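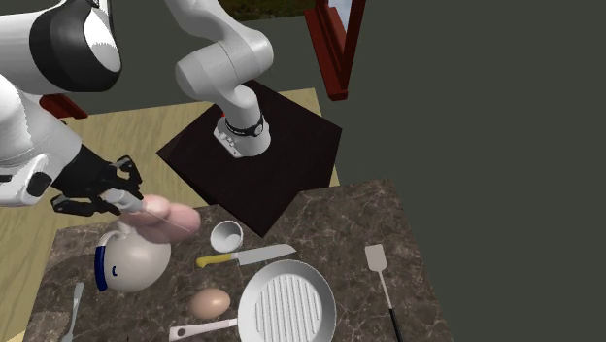

By the Communications Office, Lundton Public Library
Posted in June | Staff and Services

The interlibrary loan desk at Lundton Public Library occupies a narrow office behind the periodicals room. Last year it handled 1,651 requests, from a regional history of the Prestach valley to a set of piano scores that had been out of print for decades. The head of the desk, who has held the post for 12 years, spoke with us between the morning delivery and the afternoon one.

The work begins with a form that many patrons leave half empty. "People will write 'the blue book on river barges' and nothing else," the head of the desk said. "We can often find it. We would find it sooner with an author."

Once a title has been identified, staff search the shared catalog of partner libraries. Dumura is usually asked first, as its van stops at Lundton every weekday. Requests that Dumura cannot fill go to the Heitmann Collection, which holds older trade manuals and local newspapers and lends them for use in the reading room only.

That restriction is the most frequent source of complaint. "I understand it," the head of the desk said. "Someone has waited three weeks and then learns that the item can't go home. We try to say so at the start, and we have asked for the notice on the form to be printed larger."

Patrons may have 6 requests open at one time. The limit was introduced when the desk lost its evening position, and it remains under review. Asked whether it should be raised, the head of the desk was cautious. "I would want the hours restored first. A higher limit with the same staff means a longer wait for everyone."

Lending in the other direction has grown as well. Lundton sent out 800 items during the same period, many of them from its cookery and textile shelves. The library in Prestach borrows knitting patterns throughout the winter and, according to the desk, returns them in better order than they left.

The least familiar part of the job is packing. Bound newspapers travel flat between boards, and maps are rolled around a tube, never inside one. "I learned that from my predecessor, who had seen a county map come back in two pieces," the head of the desk said.

Requests may be made at the main desk or by telephone until 4 p.m. There is no charge for items from Dumura or Prestach. Patrons are asked to collect items promptly once notified, as the lending library sets the return date and Lundton is not able to extend it.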